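Print
E-mail

Soup's On: The Big Pleasures of a Very Small Kitchen

A real pot, a handful of pretend vegetables, and lunch for anybody who happens to be sitting down

The first thing I was served at Rideo was a bowl of corn soup with a whole carrot standing up in it. The cook was four. She watched me closely until I had eaten every bit, then took the bowl away and told me I'd had enough.

I had come to Ledport to write about toy libraries in general, and I spent most of the morning in one corner of one of them. Rideo fills the two front rooms of a former shoe repair shop, and you can borrow nearly anything there: train track, puppets, a marble run that takes up half a car. The shelves nearest the window hold the play food, and that is where everybody ends up. Grown-ups too! A man who had only come in to return a puzzle was on his knees within a minute, turning over a basket in search of an onion.

Fathima Herath started the collection at her own kitchen table, when her son Nuwan was little and would not leave her cupboards alone. She bought him a small pretend stove with two burners and a plastic pan glued to one of them. He played with it for an afternoon. Then he went back to the cupboard for her saucepan.

"He wanted the clang," she told me. "You drop a potato in a play pan and you get nothing. You drop it in a steel pot and the whole house knows you're cooking."

Nuwan is 19 now and makes very good lentils, by his mother's account. The glued pan is long gone. But the idea stuck, and at Rideo the food is pretend and the pots are real.

I love this idea more than I can sensibly explain. I grew up with one of those molded kitchens where everything was pink and nothing had any weight, and I still remember the joy of being handed my grandmother's colander. It was dented, it was heavy, and it belonged to the actual world. A small child lifting a proper saucepan has to think about it. Which hand goes on the handle? Where does the other one go? What happens if you put the corn in first and then try to carry it?

Getting the pots

The pots come mostly from Lorena Orellana, who sells used housewares two streets over and puts things aside in a crate under her counter. She has firm opinions about what makes a good play pot, and she gave them to me while wrapping somebody's gravy boat.

It should be small enough to lift and wide enough for two hands to reach in at once. Stainless steel is her favorite, for the shine as much as the sound. She passes over anything with a chipped coating. She runs a thumb all the way around the rim, and she wiggles the handle hard, and if there's any give at all the pot goes back on the regular shelf with a note for somebody who owns a screwdriver. Glass lids never make it into the crate. Scratches, stains and a former owner's initials are fine.

"People apologize to me for a scorched bottom," she said. "It's a pot! Somebody made rice in it!"

She doesn't mind a long handle, though Fathima does, a little. They have been having this argument for years. Lorena's position is that real handles are long and children should learn where they are. Fathima's is that she has been jabbed in the hip more times than she can count. The compromise is that long-handled pans stay on the low tables, and everyone learns to turn the handle in from the walkway. I watched a boy of perhaps three do it without being asked, very seriously, and then throw a pepper at his brother.

What goes in the pot

The current tally of play food at Rideo is 133 pieces, by Fathima's list, and it changes whenever a bag comes back from a borrower with a stray lemon in it. There is felt ravioli. There is a wooden fish that has lost its magnet. But the vegetables get the most use, and the ones that go out again and again are the simple, bright, whole ones that you can name from across a room.

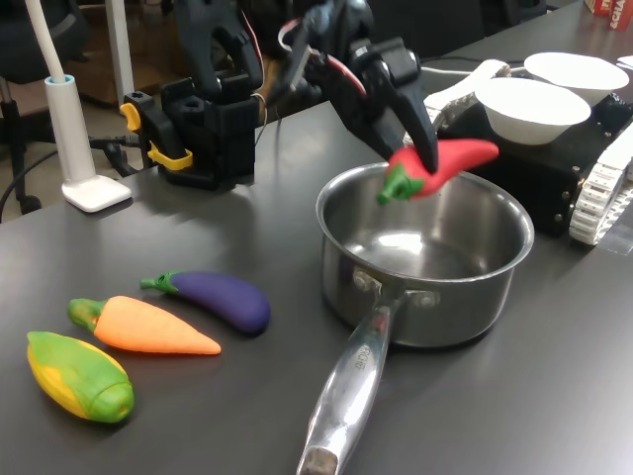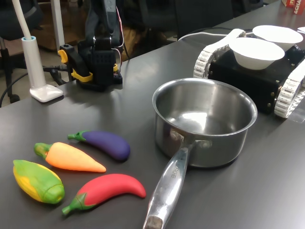 Eggplant, carrot, corn and chili pepper, with a steel saucepan to cook them in.

Look how well that group works as a set. Purple, orange, yellow, red, with green on every one of them. Each has its own outline too: the fat end of the eggplant, the carrot coming to a point, the husk around the corn. You could hand any of them to a toddler under a blanket and have a decent chance of getting the right name back. (We tried this. The eggplant was called a "bath boat," and I have been calling it that ever since.)

Hadiza Anozie teaches preschool in Ledport and borrows from Rideo for her classroom, usually a pot and six vegetables at a time. She used to take the big tubs home, figuring more was more, and found that the children mostly emptied them. With six things on the table, they cook. They argue over what belongs in the soup. They remember what's already in there, and they notice when someone has sneaked the pepper back out.

The chili is the best piece in any set, she says, and I believe her after what I saw. Somebody always announces that it's spicy. Somebody else always wants to put it in anyway. Then comes the tasting, with the fanning of the tongue, the staggering around, the urgent need for pretend milk. A plain green bean can't do that for you.

She also likes a set that includes something the kids haven't eaten. Plenty of her four-year-olds know an eggplant only as a toy, and one family told her, a bit bewildered, that their daughter had demanded one at the market, carried it home in her arms and gone to bed with it. They did cook it later on. She ate two bites, and her teacher was thrilled to hear it.

A few good games

I asked everyone I met what they do once the food is out, and came away with a page of scribbles. These are the ones I've since tried on my own nieces.

Soup by order. One person is the cook and the other calls for vegetables, one after another, then two at once, then "the long one" or "the one with the pointy end." Swap when the cook gets bossy, which will be soon.

What's missing? Set out four vegetables in a row, let everybody have a good look, and have them close their eyes while one goes into the pot. Put a lid on if you have one. My younger niece simply opened the lid and checked, and I couldn't fault her.

The slow pour. Fill the pot, then tip it into a bowl so the food comes out piece by piece. This is hard! The corn always brings everything else with it.

Quiet kitchen. Put every vegetable in the pot without a sound. Hadiza uses this one just before story time, and she says it buys her a solid stretch of calm. A folded dish towel in the bottom is considered cheating by the older kids.

Keeping it clean

Anjana Abeysekara handles the washing at Rideo, in a deep sink at the back with a radio going. Smooth food gets warm water and dish soap and is left on a rack. Anything with a seam gets a squeeze over the sink afterward, as water likes to hide in there. Felt is spot-cleaned and complained about. The pots are washed like pots, then dried right away with a cloth, because she can't stand water spots and wants the steel bright when the next child looks in and finds a face in the bottom.

Leafy tops are where the dirt collects, she showed me, on carrots above all. She keeps an old toothbrush for them. She also does a bite check, running a finger along each stem and tip, and any piece with a crack or a loose part is retired to a jar on the windowsill. The jar is rather beautiful. I asked to photograph it and she said no, it was a private matter.

Starting your own

You don't need a toy library for any of this, although I hope you have one nearby. One small saucepan from your own cupboard will do, or one from the thrift store, plus four or five pieces of pretend food that don't look alike. Fathima likes the chunky vegetables from Skornovar, and Lorena swears by the old Nieminen enamel bowls if you can find them for soup plates. Add a wooden spoon. My nieces would like me to add a whisk.

Keep the pot where the rest of the play things are, so it isn't a special treat that has to be asked for. Leave the stove out of it entirely if you're short of space - a table is a stove, and so is a stair, and so is the lid of a storage box. Rideo's own most popular burner is a round cork trivet with a bite out of one side.

And when you're offered a bowl, take it. Blow on it first. Ask what's in it, and be ready for the list to include a shoe. I went back to Ledport in April to check a few facts for this story and was seated right away at the low table by the window. There was no corn soup left, I was told, but I could have the eggplant if I didn't mind waiting, and I said I didn't mind at all.

Rideo lends to families in and around Ledport. Pots are borrowed separately from food, and the felt ravioli has a waiting list.

Print
E-mail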